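Lists > Reading and Fiction > Slow Readers > Thread: "Kukus, second half (spoilers to chapter 20)"

6 replies | 2 shares

Subject: Re: Kukus, second half (spoilers to chapter 20)

Hello all,

I was reading the list quietly since May, and this is my first longer message, so please forgive me if I repeat something that was already said in another thread. I quote the part I want to answer:

> I finished Kukus at two in the morning and I was angry with it.
> The first half is a quiet book about a ferry clerk and her
> father's debts. Then in chapter 20 the father is dead, the ferry
> is sold, and we are suddenly in Vakdale with people we never met.
> It felt like the author lost the manuscript and sent in the
> beginning of another one. Did anybody enjoy this change? And
> what is the letter for, if we never get to read it?

I enjoyed the change, but only when I read the book the second time. The first time I had the same feeling as you. I even went back to see if my copy had missing pages.

What helped me was the matter of the names. In the first half, the clerk writes down the passengers in her book, and she mentions them only by the town they come from: the widow from Trodberg, the two brothers from Vakdale. When we arrive in Vakdale later, one of the men at the table has a brother who "went over the water and did not write." I think these are the same brothers. If I am right, then we did meet these people, but we met them in the way the clerk met them, for one crossing and one line in a book. I find this very sad and also well made.

About the letter I am less sure. My opinion is that the clerk never opened it. There is a sentence in chapter 6 where she says that a sealed letter weighs more than an open one. I took it as a small joke when I read it. Later she pays for 2 stamps for the same envelope, and this makes sense only if she sends it back to where it came from. But another reader in my local group is convinced that she burned it in the stove at the office, and I could not find anything in the text against this.

I do agree with you about the father. He is the best person in the book and his death is told in half a sentence. I understand that the author wanted to surprise us. Still, I read so many pages of his bad temper and his card games, and I would like to be present at the end – even one page would be enough for me.

One thing about the editions, for those who still want to read it. There are two English versions. The older one is from Opoku and it keeps the long sentences, some of them go over a full page. The newer one cuts them into short pieces. I compared the opening chapter in both, sentence by sentence, with a dictionary next to me. For a person like me, who learned English as an adult, the new one is easier, but the clerk sounds younger in it and almost cheerful. In the older version she sounds tired, and I believe she should be tired. The older one is out of print. My library has it under shelf number 2858, in the closed storage, and you must ask at the desk. Maybe it is the same in other places.

I have also a question for the list. In the last chapter a woman gets off the boat at Trodberg and asks for the price of the return ticket, and then the book ends. Is she the clerk? She has the gray gloves, but the gloves were given away in Vakdale, as far as I remember. I looked for this passage again yesterday evening and did not find it. If somebody has the page, please write it here, and please say which edition, the page numbers are different.

For the next book I would vote for something shorter. I read slowly in English and I do not like to skip, so a long novel takes me the whole season.

Thank you for the discussion, and best regards to everybody.
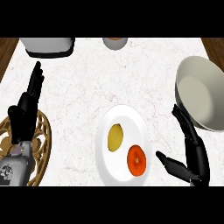 P.S. I forgot to say that the older edition has a small map of the crossing at the back, after the notes. Vakdale is on the wrong side of the water there, so please do not use it to follow the story.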